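Liltora kitchen chores work, progress report for December
From: Akash Pant

Quick one, full costs follow Saturday.

Where we are

You asked if a machine can clear up after a meal yet. Short answer – some of it, slowly. We logged 163 tries this period on kitchen things: colander, plates, bottle, bowl of fruit. Colander is still the main job. Thin rim, curved all the way round, full of holes, and the wrist camera gets a lot of shine off it close up.

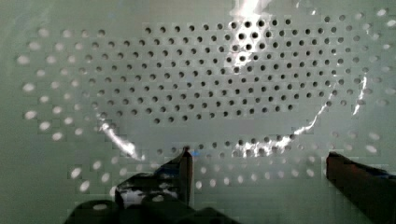

Nanayakkara's view, sent in after the last call, was that a person does this job without looking and we should be judging the arm on minutes per table, never mind single grabs. Fair point. We'll report both from next month.

Money and time

Spent to plan so far. 11 days of bench time left out of the grant. Ollmont still owe us the spare finger pads, chased twice. Table layout stays mixed on purpose, food and crockery together, as a real table would be.
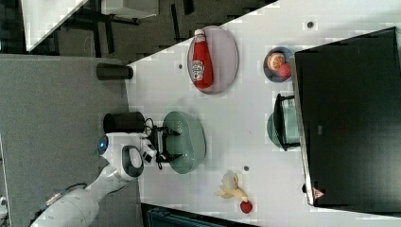 The pads matter more than they sound. Hard fingers on a hard rim slip, and each slip means somebody resets the table and we loose the run. Would like to move 278 pounds from travel to parts to buy elsewhere if nothing comes. Please say yes or no by email.

What we tried

1. Slower approach to the rim. Fewer knocks. Also much slower, obviously.

2. Picking with other items left out round it. Harder for the planner, it gets cautious near the bottle and the bowl.
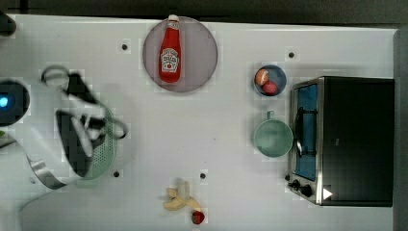
3. Faster moves near the table. Mixed. Blurred views from the wrist camera are the problem, the software cant always find the rim again and stops to think.

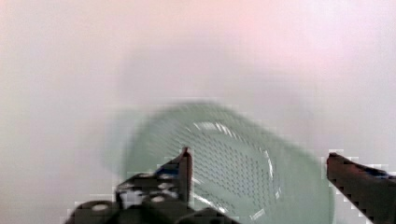
We may cap the speed for now and come back to it. Fovarley have offered 7 hours of help on the vision side, no charge, will take it.

Next: minutes per table, then wiping down. Not promising wiping.

Akash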